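Ustow hall counter back in use after refit

The counter room at the Ustow community hall has reopened after a July refit that replaced the floor and the old serving counter.

The work was done by Sasitz, a local fit-out firm, and took 23 days. The hall stayed open for evening classes during that time, but groups that normally use the room were moved upstairs. Residents had complained for years about the worn floor near the door and the lack of a proper work surface.

Darius Žukauskas, who managed the job for Sasitz, said the floor took up most of the schedule.

"The old covering came up in pieces, and the base under it was uneven," he said. "We had to level it before anything else could go in. The counter was two days of work once the floor was ready."
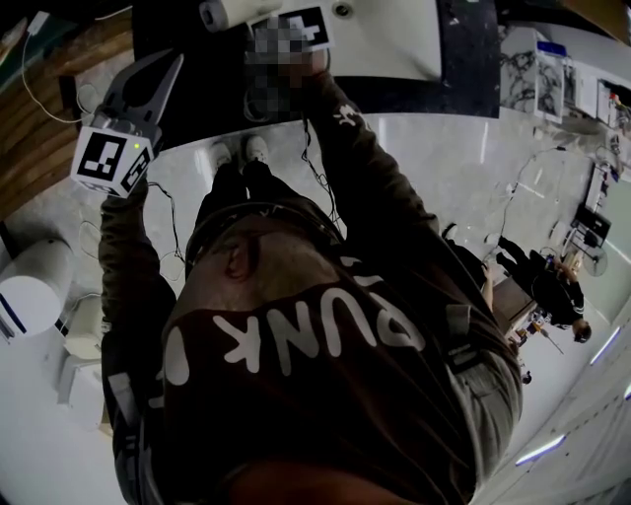 The refitted room at Ustow, with its light grey floor and the white top on the black counter.

The hall received 274 replies when it asked residents last winter what they wanted from the room. Most asked for a surface that was easy to wipe down and more places to plug things in. New outlets have been added along one wall. A second set, planned for the far side, was dropped to keep costs down.

Arūnas Bite, who handles bookings, said the room can hold 40 people for meetings and fewer when tables are set up. Hourly rates have not changed.

Groups that had a regular slot before the work started will keep it through the end of the year. New bookings can be made at the front desk or by phone. The room is closed on Sunday mornings for cleaning.

Work on the storage room next door, also by Sasitz, is expected to start in the fall. Items stored there should be collected before then.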